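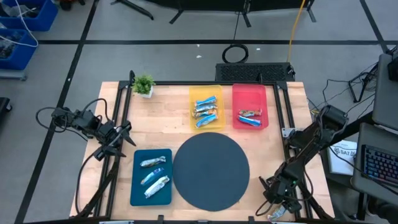
Okay, candle burn testing, part two. Last time we got through wax types and I ran out of minutes before fragrance load, so let's start there.

**Fragrance load** is just fragrance weight divided by wax weight. If you melt 500 g of soy wax and want an 8% load, you weigh out 40 g of oil. Weigh it, please! Khải Cao and I both learned this one by pouring "by eye" and ending up with jars that sweated oil for a month.

For the homework batch we're using:

- 400 g Stovov soy blend
- 32 g fragrance oil (the Dervishi fig, or bring your own)
- one cotton wick per jar, pre-tabbed

Heat the wax to 185°F, take it off the burner, add the oil, and stir gently for two minutes. Pour at 160°F if you're using the Lukstead glass jars. I've tried cooler and got ugly tops, but you're welcome to argue with me.

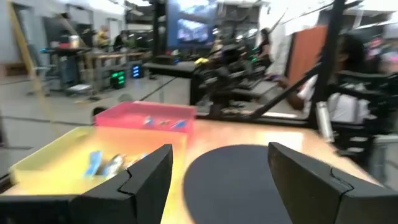
*Round mat and shallow trays on the table.*

**Burn test, step by step**

1. Let the candle cure two weeks.
2. Trim the wick to a quarter inch.
3. Burn four hours, and write down the melt pool width every hour.
4. Put it out, let it cool completely, trim, repeat.

A mushroomed wick or a lot of soot usually means you should size down. Tunneling means size up (give it a second burn first, though, soy is slow). Never leave a test candle alone, even a boring one.

Shabani Makori has the wick charts from Skostley if you missed the handout. Bring your burn log next time, even if it's messy. Mine is.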